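An afternoon with the man who won't let a play end

I'd been warned that Rhydian Craddock would feed me before he'd talk to me, and the warning was good. I got to the rehearsal hall in Flakum a bit before two, soaked from the walk up the hill, and he had a bowl of soup in front of me before I'd found my notebook. "You can't ask anybody a decent question on an empty stomach," he said. "You'll only ask about money."

So I ate, and then I asked about money anyway, and he laughed so hard he had to put his spoon down.

Craddock is the director of The Ferry Bell, which comes back this September for a second run at the Eide, the old 735-seat house down by the water. If you missed it the first time (I did, and I've been hearing about it ever since) it's a two-hander about a retired ferry pilot and the woman who comes to buy his boat. That's pretty much the plot. She shows up, they haggle, the weather gets worse, and by the end you're not sure the boat was ever for sale. People I trust came out of it unable to speak for a while, and then unable to shut up.

I wanted to know why he was changing it. The first version sold out its last three weeks. Most directors would dust off the set and leave well enough alone.

"Because it stopped too neatly," he said. "She leaves, he rings the bell, lights down. Every night I stood at the back and thought, well, that's a lovely ending, and I don't believe a word of it." He and the playwright, Kátia Vieira, have been going back and forth on the last ten minutes since winter. There have been fights. He told me about one of them and then asked me not to print it, so I'll just say it involved a fax machine and a very long silence on a train.

Vieira wandered in while we were talking, shook the rain off her coat and stole some of his bread. I asked if the fights were as bad as he made out. "Worse," she said. "He thinks he's a reasonable person. That's what makes it so hard."

What she wrote in the end, after throwing out more drafts than she'd admit to, is a scene in which the pilot doesn't ring the bell. I won't give away what he does do. She read me half a page of it in a flat voice, hardly acting at all, and I got goosebumps right there over the soup.
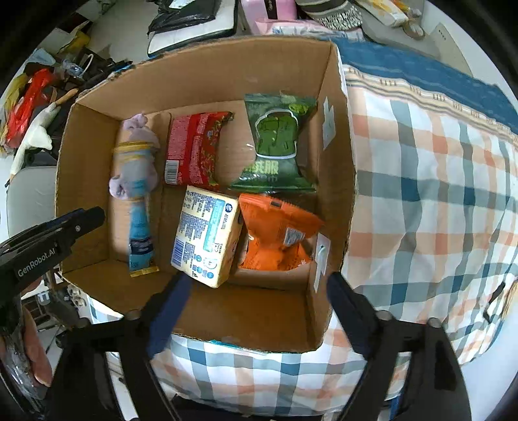 Snacks in the box, and one soft toy held together with yellow rubber bands.

The pilot is played by Leif Söderlund, who did it the first time too and won a regional prize for it, and who apparently keeps the prize in a cupboard with the vacuum bags. I caught him on a break. He's a big man with a soft voice, and he talks about the part as if it's a neighbor he doesn't quite get along with.

"I was too kind to him before," he told me. "I wanted people to like him. I'm older now, I don't care so much if they like him." He thought about it. "No, I care. But I can wait longer for it."

He's had to relearn nearly everything. The lines he already had in his head are the trouble, he says, since a scene will go along exactly as it used to and then swerve, and his mouth keeps going straight. In one run-through that morning he'd gone clean through into the old ending and had to be called back. "I was halfway to the bell!" he said, and he seemed kind of delighted about it.

The bell itself is real, by the way. It came off a boat that used to work the crossing, and the man who found it is Dirk Verbruggen, the production's designer. I talked to him standing up, because he doesn't seem to sit. He's rebuilt the set from scratch. The first one was a full wheelhouse, with windows and charts and a stove, and this one is mostly floor.

"I took away the stove, and then I took away the wall behind the stove," he said. "Rhydian kept saying, what else? So I took away the door. Now she has to come in through nothing." He showed me his model of it, which fits on a dinner tray, and moved a little cardboard woman across it with one finger. I liked that more than I can explain. I'd have stayed and played with it all afternoon if they'd let me.

Leif Åberg does the sound (two Leifs on one show - they go by their last names, and still both look up). Åberg had the bright idea of recording the actual crossing at night, and went out on it again and again with his microphones to get it. What you'll hear under the whole play is one unbroken stretch of water and engine, with no loops. He's very proud of the no loops. "If you loop water, people know," he said. "They don't know that they know, but they get bored." 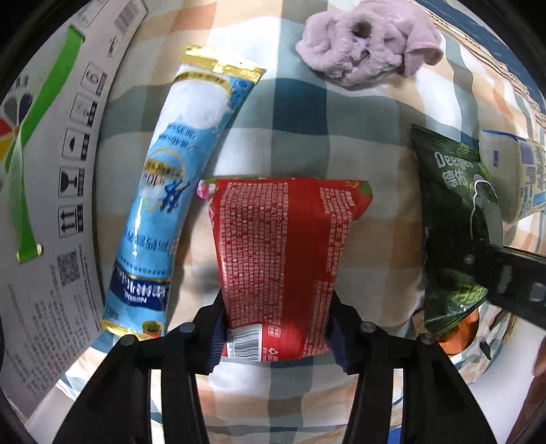

The red package from the back, over the checked cloth.

I asked Craddock whether he was nervous. The first run was small and nobody expected much of it. This one has a bigger stage and a bigger budget, and there's a tour booked after it, with stops in Stivov and Solisov.

"Terrified," he said, quite cheerfully. "We've already sold 2,298 tickets. Those people bought them on the strength of a show I've taken apart." He scratched his ear. "Kátia says it's like inviting everyone to your house and then moving."

Does he think some of them will be disappointed? He took a while over that one. There was a piano going somewhere below us, the same four bars over and over, and he seemed to be listening to it.

"Some of them, yes. There's a woman who wrote to me after the first run. Her husband had worked on boats, and he'd died that spring, and she said the bell was the first thing that had made her cry properly. And I've cut the bell. I think about her a lot." Had he written back? He had. He'd told her about the new ending before he told the producers, and she'd answered on a postcard with two words on it: "Show me." She's coming to the first preview. He's put her in row F, which he says is the best row in the Eide, and he's going to sit as far away from her as the building allows.

Then Söderlund put his head around the door and said they were ready for the last scene, and would I like to watch. I looked at Craddock. He shook his head at me and took my empty bowl away.

"Come in September," he said. "Pay for a ticket."

I've got mine. Row H, on the aisle.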